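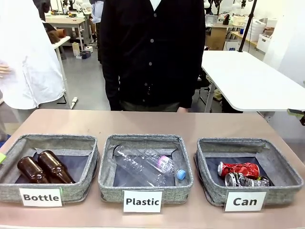

Dovameo Sortierkörbe, Dreier-Set, grau

Getestet wurde das Dreier-Set der offenen Sortierkörbe von Dovameo, bezogen über den Händler Ivaven zum Preis von 40 Euro inklusive Versand. Zum Vergleich stand das ältere Set von Drorine bereit, das bei gleichem Grundriss einzeln verkauft wird. Artikelnummer des Testmusters: 1314.

Lieferzustand und Aufbau
Die Körbe kommen flach gefaltet. Der Boden wird als separate Platte eingelegt, Werkzeug ist nicht erforderlich. Nach dem Auspacken waren die Seitenwände an den Falzstellen verzogen; nach zwei Tagen mit eingelegten Büchern standen sie ausreichend gerade. Ein leichter Eigengeruch war bis Donnerstag wahrnehmbar, danach nicht mehr.

Material
Außen meliertes Grau, innen dunkles Marineblau. Die Wände sind weich und geben unter seitlichem Druck nach. Für Leergut ist das unkritisch, für schwere Glasflaschen in größerer Zahl fehlt es an Steifigkeit. Das Innenfutter neigt zu Falten, in denen sich Krümel und Etikettenreste sammeln. Dunkle Flecken fallen darauf kaum auf, Staub dagegen sofort.

Beschriftung
Verwendet wurden weiße Kartenschilder mit schwarzem Aufdruck: "Bottle", "Plastic" und "Can". Sie werden vorn an die Kante geklemmt. Die Schrift ist fett und groß genug, um auch im Stehen gelesen zu werden. Nachteil der Klemmung ist die fehlende Führung, die Schilder sitzen nicht zwingend auf gleicher Höhe. Deutsche Karten liegen nicht bei. Wer Pfand- und Wertstoffbehälter trennt, muss ohnehin eigene Karten anfertigen, geeignet ist Karton ab 200 g/m².

Gebrauch
Die quadratische Öffnung ist groß genug, um Flaschen schräg oder liegend abzulegen. Zerdrückte Dosen liegen flach und nutzen das Volumen am besten aus. Bei unzerdrückten Dosen sinkt die Kapazität deutlich, im Test passten rund 69 Prozent der zerdrückten Menge hinein. Auf glattem Untergrund rutschen leere Körbe beim Einwerfen leicht weg. Eine Lage Karton auf der Tischplatte verringert das. Die Körbe lassen sich sowohl nebeneinander als auch hintereinander aufstellen; bei der zweiten Anordnung sind die Schilder der hinteren Körbe schlechter zu erreichen.

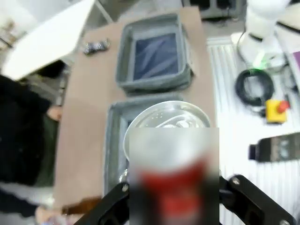 Semeniuk: Bei mir laufen die Körbe seit Mai. Dosen nur ausgetropft hineingeben, das Futter ist nicht dicht und Limonade zieht bis in die Bodenplatte. Ich lege inzwischen einen zugeschnittenen Müllbeutel ein, damit ist Ruhe. Die Klemmen halten, die Karten selbst wellen sich.

Reinigung
Abwischen mit einem feuchten Tuch genügt bei frischen Rückständen. Maschinenwäsche schließt der Hersteller aus. Die Bodenplatte ist herausnehmbar und sollte getrennt trocknen.

Bewertung
Verarbeitung 2, Beschriftung 3, Reinigung 4. Gegenüber Drorine sind die Nähte sauberer ausgeführt, die Wände aber weicher. Einsatz in Küche oder Büro: geeignet. Einsatz im Freien: nicht geeignet.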